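# Sorting Shapes on a Maple Board

Ysaline Hamel, Drovalside, 31st August

My project started with a simple question - do people group blocks by color or by shape when you don't tell them which?
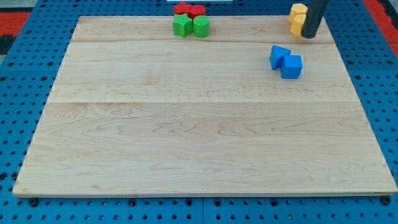

I started planning back in April and honed the rules way too many times! In the end I kept it short: put the blocks on the board, say "tidy these up," and then stay quiet (hard for me). I ran 11 sessions in Brovport and wrote everything down in one messy notebook. Color won most of the time, though a few people switched to shape halfway through. Next time I'd like a bigger board - and a lot more colors.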